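Speaker notes – Opening a fridge you have never met: planning and perception for two arms
Zlata Zhuravel, Plirodden project, Saturday afternoon slot

Slide 1

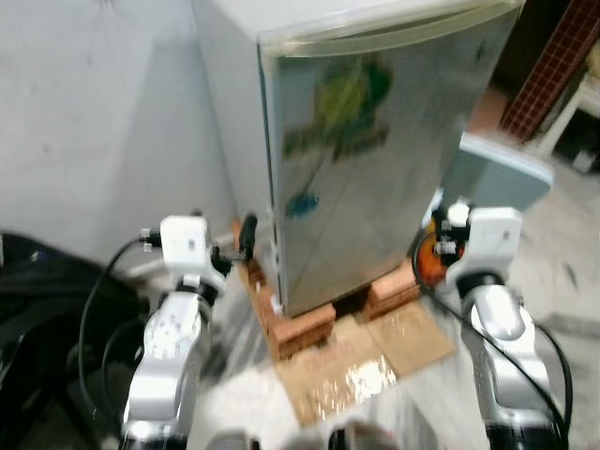
The mini fridge on its bricks, from the head camera, with one wrist on either side.

Welcome everybody, and thank you for coming back after lunch. Leave this one up while people find their seats, and let them look at the door for a moment.

Start with the door, then. It is brushed steel, and it picks up a big green and dark smear and a little blue patch from whatever happens to be across from it. To you and me those are plainly reflections. To a depth estimator they can look like holes, and in our first version of Kermani (our perception layer – say the name slowly, people always ask how to spell it) the planner would happily try to reach into one. Tell the story of the 231 runs we had to relabel, but keep it short!

Then move to the edges. The pale side panel is matte and behaves itself, so we fit the side and the top lip first and let the front face follow from those two. Mention that we sample 1000 candidate grasps along the lip and keep 10 for the planner.

Slide 2

Collision model. Go back to the picture if anyone looks lost. The bricks are in the model as two separate boxes, and the gap between them stays marked as unknown space, which makes the planner a bit shy down there. I like it shy. Cables are the weak spot – we pad each wrist by 70 millimeters and hope for the best, and I would dearly love to hear from anyone who does it better.

Slide 3

Ilolberg demo, then questions. If the video won't play, talk through the timing plot.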